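Treasa Kinsella teaches robots to handle laundry, and most of her day goes into moving an arm by remote control while the software records every joint. She has been doing it at Hastance since September.

"People expect programming," she says. "I take a shirt out of a bin, put it on the table and fold it. Then I mess it up and do it again."

The current set calls for 300 demonstrations. On 03/03/2021, when we spoke, she had finished 146 and thrown out seven. She drops a run if she hesitates too long over a grasp – the robot learns the pause along with everything else.

Her colleague Rongrong Kong trains the model on the recordings. Kong asked her early on to stop being so tidy.

"My first ones all looked the same," Kinsella says. "Rongrong wanted the shirt bunched up differently every time, and the bin moved a little. That was fair."

Shirts with buttons give her the most trouble. The fingers can catch on the placket and pull up two layers of cloth. "With your own hands you'd feel that. Through the controls I have to watch for it, so I go in slowly at the edge and lift a bit before I commit." 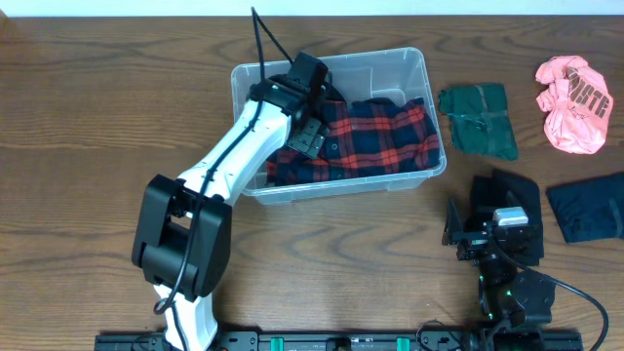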